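**Ticket 2170 – Kereteck arm pair, bag-sorting set: training loss fine, grasps poor**

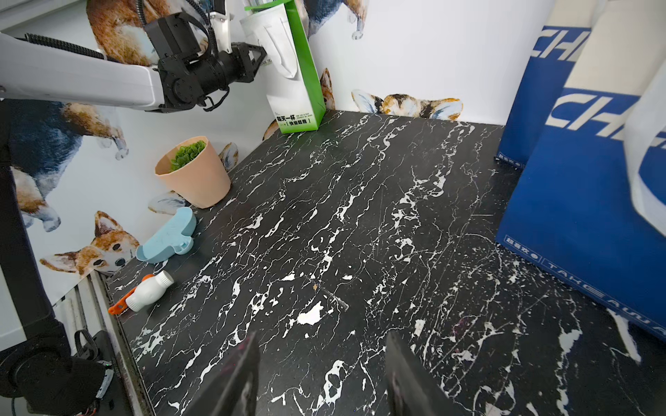 *Wrist view, bag-sorting table, second arm at upper left.*

Status: open, reassigned from Tetance support

10 April 2022

Tetance say the set is too small and want us to record more. I don't buy it. We have 1398 episodes on this table, and the same model did well on the Zaki drawer task with 262.

What I've checked so far:

- Replayed a batch at half speed. Joint logs and wrist video line up, so I'm ruling out clock drift.
- Retrained with the wrist view only. Slightly worse.
- Retrained with the wrist view cropped to lose the wall. Slightly better, which nobody at Tetance has explained.

My guess is the background. The wallpaper is cartoon corgis, ears and paws popping up all along the back of the table, and the tabletop is black with heavy white veining. There's a bright white splotch in the middle of it that shows between the fingers. If the model has learnt to steer by that splotch, more episodes on the same table will only teach it harder.

Second worry: the two blue bags marked "CH" take up most of the right side of the view. The small things – plant pot, blue scoop, white bottle – are all over on the left. Check whether that holds across the set before anyone blames the gripper.

Asked Astesow for a plain cloth and a roll of grey paper for the wall. Quote is in the May budget, not approved yet.

Next: shuffle the layout, record a short batch, retrain from checkpoint 2420. Please don't close this as "needs more data" again until that run is in.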